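Fliltari Community Workshop, Estden
Summer Walk-Through Checklist, With Comments
Inspected by: Valbona Jurić
Date: Tuesday, July 7, 2026
Areas covered: entrance and hallway, electrical, desks, kitchen corner, exits, first aid

I love doing this walk-through, I really do! The building has come a long way since the winter round and most of what follows is good news. Items are marked OK, FIX or WATCH. Anything marked FIX should be finished before we open for the August classes.

ENTRANCE AND HALLWAY

1. Front steps, handrail tight at both ends. OK
Comment: Solid as anything. The new bolts made a huge difference and I hung my whole weight on it to be sure.

2. Door closer shuts the door without slamming. FIX
Comment: Still slams on the last few inches. A quarter turn on the lower screw usually does it. Please test it with the hallway window open too, as the draft makes it worse.

3. Mats lie flat, no curled edges. OK
Comment: The heavier mats were worth every penny.

4. Hallway lights, all working. WATCH
Comment: The one by the coat hooks takes a while to come on. Spare tubes are in cabinet 92, top shelf.

ELECTRICAL

5. Panel door closes and the space in front is clear. OK
Comment: Thirty-six inches of clear floor, and the tape line is holding up beautifully. Keep it that way when the folding chairs come back.

6. Breakers labeled. FIX
Comment: Two labels in the bottom row still say "old shop." Whoever knows what those feed now, please write it on the clipboard and I'll print fresh ones.

7. Ground-fault outlets trip and reset. OK
Comment: Pressed every test button in the building. Every one tripped and every one came back. Very satisfying.

8. Power strips plugged straight into the wall, never into each other. FIX
Comment: One daisy chain behind the Vidal sewing table. I unplugged it and left a note. There is a perfectly good wall outlet behind the fabric bins, you just have to move the bins!

9. Cords free of cuts, pinches and tape repairs. OK
Comment: The iron with the taped cord is gone. Thank you to whoever retired it.

DESKS AND SCREENS

10. Monitors stand steady, with the base fully on the desk. OK
Comment: Gave each one a gentle nudge. No wobble.

11. Top of the screen at eye level or a little lower. WATCH
Comment: This depends on who is sitting there, so please take the half minute to adjust the chair before you start. Your neck will notice by the end of the afternoon.

12. Desktops clear enough to work on, small items away from the edge. OK
Comment: So much better than last time. Pins, caps and other little things go back in the trays at the end of a session, and drinks stay on the side shelf.
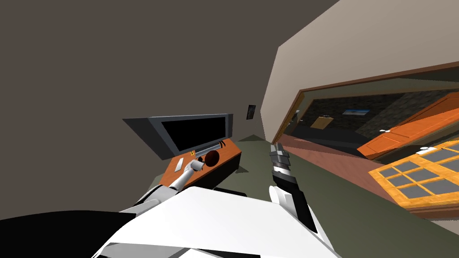

13. Chairs roll freely, height levers work, no cracked bases. FIX
Comment: The chair tagged 348 sinks slowly when you sit in it. I put it in the back room with a red tag. Please don't bring it out again, however comfy it is (and it is).

14. Walkways between desks clear of bags and cords. OK
Comment: Hooks under the desks are getting used at last.

KITCHEN CORNER

15. Kettle and toaster unplugged when not in use. FIX
Comment: Toaster was plugged in when I came through. Crumb tray was full too, so I emptied it.

16. Fridge at 40 degrees or colder. OK
Comment: Reading 38 on the inside thermometer.

17. Cleaning products in the low cabinet, latch working. OK
Comment: The Fleltlow floor cleaner had lost its lid, and I found it behind the sink. Everything is in its own bottle with its own label.

EXITS AND FIRE SAFETY

18. Both exit doors open from inside without a key. OK

19. Exit signs lit, backup light comes on with the test button. WATCH
Comment: The rear one came on but looked dim next to the front one. I'd like a new battery in it soon.

20. Extinguishers mounted, pin and seal in place, needle in the green. OK
Comment: Units 511 and 910 both look great. Initialed the tags.

21. Smoke alarms tested. OK
Comment: Loud! Sorry to the watercolor group.

FIRST AID

22. Kit stocked and in date. FIX
Comment: Low on medium bandages, and the burn gel is out of date. Gloves, gauze and tweezers all fine.

23. Emergency numbers posted by the phone. OK
Comment: Nice clear handwriting on the new card.

When you finish a FIX item, initial it on the hallway copy and add the day. I'll come back through before the August classes start and recheck items 2, 6, 8, 13, 15 and 22, plus the rear exit sign.

Signed, Valbona Jurić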